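Notes for week 2: what a two-arm sorting bench really costs
Posted 23rd February. Bring these to the planning lab.

Last time we picked a task. Today we pay for it, and I think this is the fun part! A budget is where you find out what you have decided and what you only thought you had decided.

## The task we're pricing

Farbridge rebuilds brakes for small trucks and trailers. Used parts come in mixed, and they want two arms at one bench to sort pads from shoes, one kind per tray. Our job is to plan the purchase, not the code.

## Start with the part, then work outward

Beginners start with the arm, and I get it, arms are exciting. But write down the part first:

- weight of the heaviest one you will ever lift
- widest and narrowest place a gripper could close on
- which surfaces you may touch (friction faces, usually no)
- what state it arrives in: greasy, rusty, clean

Only then look at grippers, and only after the grippers look at arms. The gripper's own weight comes out of the arm's payload, and so does anything bolted to the wrist. Every year a team forgets this and has to buy the next arm up.

## The lines people leave out

| Line | Ask for | Buy or borrow |
|---|---|---|
| Arms | payload at full reach | buy |
| Grippers | stroke, grip force, spare fingers | buy |
| Cable and cable guides | length at the worst pose | buy extra |
| Trays | two colors, matte if you can get it | buy |
| Bench mat | flat, easy to wipe | buy |
| Lighting | soft, from the side | borrow first |
| Sample parts | worn ones too | ask the shop |

Trays and mats look like pocket change next to an arm, and they are. For the Farbridge plan I put $158 down for trays, mat and clamps together, and $418 for cable, guides and spare fingers. Please give them their own lines anyway. A line called "misc." gets cut in the first meeting.

Add 20 percent on top for things you haven't thought of. In the Koech exercise (reader, chapter on quotes) the plan had no cushion at all, and you'll see how quickly that hurts.

## Reading a bench for costs 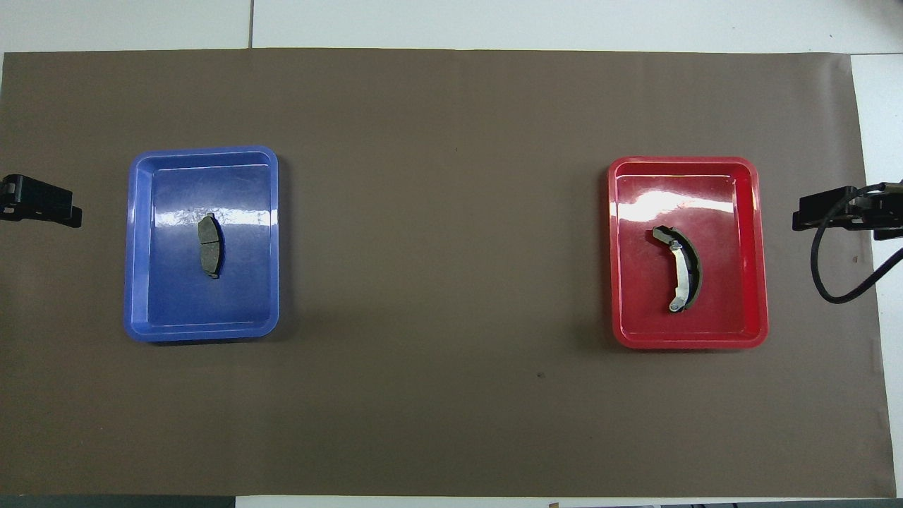
*Photo: Usus bench work, course archive. Free to reuse in class.*

Look at this one with a shopping list in your hand. The pad is in the blue tray and the brake shoe is in the red one, and the two shapes have very little in common. One finger design may not suit both, so price a second set now. Then look at the glare on the tray floors. Glossy plastic is cheap, but a camera can lose an edge in a bright patch, and then you're paying for it in lighting or in somebody's time. I love this example because the fix might be a different tray!

Follow the black cable by the right-hand gripper, too. It makes a big loop over the mat before it runs out onto the white tabletop. Slack is good, the arm needs it, but it has to go somewhere when the arm moves, so guides belong in the first order.

## For next time

Draft a one-page budget for the Flalldale bench using the table headings from these notes. Mark each price as a quote, a catalog price or a guess. Guesses are fine at this stage, as long as they're labeled. Final versions are due in May, with delivery times filled in.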